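My first computer was a Reltine, a beige lump my uncle hauled home from the Prelgate office when they switched to something with a color screen. I was eleven. It had a tape drive, a keyboard with a dead Q, and a manual of 86 pages, most of them about safe lifting.

I've been thinking about it because Corinne Tran mailed me a photocopy of the old Sundis BASIC listings this June, with a note that said "you typed these in, you monster." I did. The longest one was a lunar trading game that ran to 1,117 lines, and I entered it over a month of evenings.
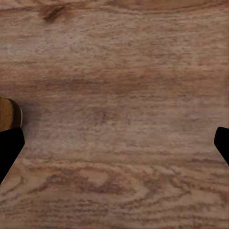
The listing had a bug in it, of course. Sundis printed a correction two issues later, which I never saw, so I spent most of a summer hunting for it myself. I did my debugging on paper, at the kitchen table, tracing GOTOs with a pencil. When I lost the thread I'd follow the wood grain instead, and a wavy brown line bending around a dark knot is still how I picture a subroutine. Mine always came back out somewhere strange.

The bug was in line 2293 (they numbered them any old way). A semicolon should have been a colon. I fixed it at ten at night and woke up the whole house.

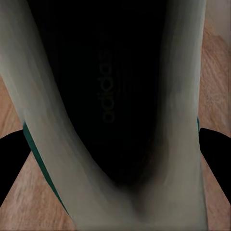 After that I got cocky and wrote my own game, a maze with one monster and no exit. Henok Mekonnen, who lived across the street and owned an Alcantara with real disks, played it for an hour before asking where the exit was. I told him it was hidden very well. He has since become a software tester, and I take full credit.

The maze took up 1,959 bytes, a number I remember better than my own phone number. I was proud of every one. These days my text editor won't open without eating a few hundred thousand times that, and it doesn't even have a monster.

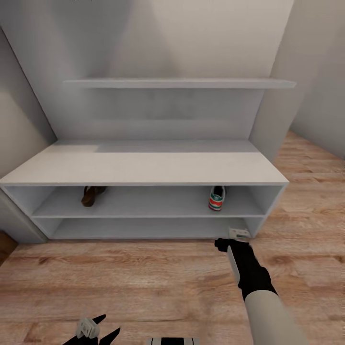

So do I still have the Reltine? My mother gave it away when I left for college, along with the tapes and the manual, and she says the man who took it lifted it all wrong.

I've started typing the trading game into an emulator, from Corinne's photocopy. I'm on line 340, and I left the semicolon in.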